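Residents' groups > Windwood Allotment Association > Minutes

Last updated: Tuesday, April 14, 2026

Windwood Allotment Association
Minutes of the spring general meeting

Chair: Adhiambo Mwaipopo
Present: 29 members. Apologies were received from the Makori Lane plots.

1. Minutes of the December meeting
Agreed as a true record, with one correction. The lower gate is to be locked at dusk, and the minutes had said 6 pm.

2. Water
The supply was turned back on last week. The tap by plot 4 still drips and the washer has been replaced once already. Adhiambo will ask the Wivport plumber for a price. Members asked again for hosepipes to be left coiled on the hooks. The path near the tanks is narrow and a hose was left across it twice in March.

3. Compost and manure
Last year's delivery from Plirkska Farm was well rotted and most people were pleased with it. The farm has offered the same again at £400 for the full load, dropped at the top gate. Several members felt the heap took too long to clear last time – it was still blocking the turning space in May.

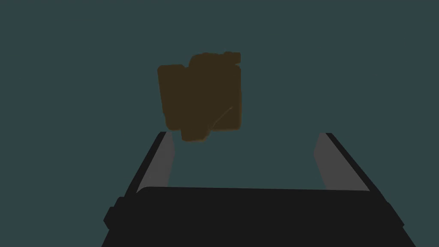 After some discussion it was agreed to take the load in two halves, a fortnight apart, if the farm will do this for the same money. Plot holders should bring their own barrows. The association has 2 to lend, and one of those needs a new tyre.

4. Vacant plots
The waiting list was read out. Two half plots at the Makori Lane end will be offered this month. Both are heavily grown over with couch grass, and the meeting agreed to waive the first quarter's rent on each.

5. Bonfires
There were two complaints from neighbours over the winter. The rule stays as it is: dry material only, after 4 pm, and not when the wind is towards the houses. A proposal to ban fires altogether was put to the vote and lost.

6. Any other business
The seed swap table will be in the hut again. Labels, please – last year there were over a dozen packets with no name on them. A garden fork was found by the lower gate and can be claimed from the hut.

The meeting closed at 8.50 pm.

3 comments
Shared 2 times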